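Multell Pairing Method – Set-up Guide
Section 4: Preparing and running the shoe rack task

Last updated: 23rd August

This section takes you from a powered-up robot to a full set of pairing episodes. It assumes you have finished the arm and hand checks in Section 3 and that the Conater recording software is installed. If you are repeating our November result, follow the steps in order and keep the default settings. We think this is the most rewarding task in the set, and we hope you'll enjoy watching the policy learn it as much as we did.

4.1 What the task tests

The method learns to match single slippers into pairs and set them side by side on a rack. Most of the interesting work happens before the hand closes. The policy has to choose a slipper, decide which one it belongs with, and pick an approach that leaves room for the rest of the motion. We score those choices separately from the grasp, so a dropped slipper still tells you something useful about the matching.

4.2 Setting up the rack

1. Place a two-tier rack under the table, with its open side facing the robot.
2. Put one complete pair on the upper shelf with the toes pointing away from the robot. This is the reference pair.
3. Put a single slipper on the same shelf and its partner on the lower shelf.
4. Add a second complete pair to the lower shelf. These are distractors and should stay put for the whole episode.
5. Stand the robot facing the rack with both feet flat on the floor.

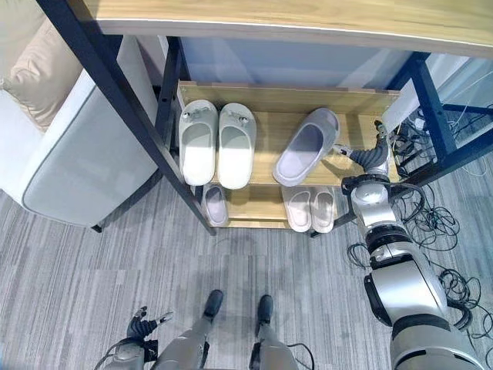
6. Turn the single upper slipper a little before each episode. A fixed angle makes training look great and testing look terrible – we learned this the slow way, with 300 episodes we could only use for pretraining.
7. Save the starting layout in Conater under a new layout name. Do not overwrite an old one.

Note: Colors can be close, but the two slippers of a pair must match. Our first matching model, MacDonald, was thrown off by mixed pairs and never fully recovered. The current model, Brovia, copes much better, but mixed pairs still make the scores hard to read.

CAUTION: Keep cables out of the area where the arms and feet will move. Check again after every restart.

4.3 Recording demonstrations

1. Start the head and wrist streams and wait until both show a steady clock.
2. Bring the arms to the ready pose. Hold still for 2 seconds so the software can mark the start.
3. Guide the hand to the chosen slipper in one smooth motion. Small corrections are fine and even helpful.
4. Finish the placement, open the hand, and back away before you stop recording.
5. Label the episode as matched, mismatched, or abandoned. Please keep the abandoned ones! They gave us our biggest single gain in the matching score.
6. Repeat until you have 50 episodes for each layout.

CAUTION: Stay outside the reach of both arms whenever the motors are on. Keep one person at the stop button during every recording.

4.4 Checking the wrist view

The wrist stream does a different job from the head stream, and it is worth a few minutes before every session. The head view drives the choice of slipper, while the wrist view guides the last part of the approach and confirms whether anything has been gripped.

1. Open the hand fully, away from the rack, with nothing in it.
2. Look at the live wrist image and save one reference frame.

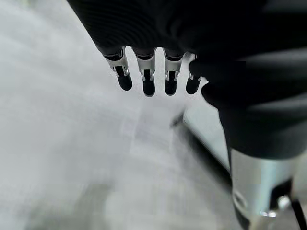

3. Compare the new frame with the last saved one. Repeat the camera alignment in Section 3 if the fingers have shifted.

Finger visibility matters more to Brovia than a sharp background. The model uses the open-hand frame as its picture of "nothing held," and small changes there can turn into false grasp reports later. Look for four separate black tips with pale gaps between them, even if everything behind the hand is a blur. The ribbed black covering may fill the top and right of the view, as long as the tips stay clear of it at their lower ends. Training for 1000 extra steps did not make up for a badly aligned wrist camera in our tests, so fix the alignment first.

4.5 Running the first trial

1. Load the Brovia weights and the layout you saved in 4.2.
2. Select "Match only" and check that the planned slipper is the right one.
3. Switch to "Match and place" and start the trial.
4. Save the log, including failed trials – the matching score is written even when the placement fails.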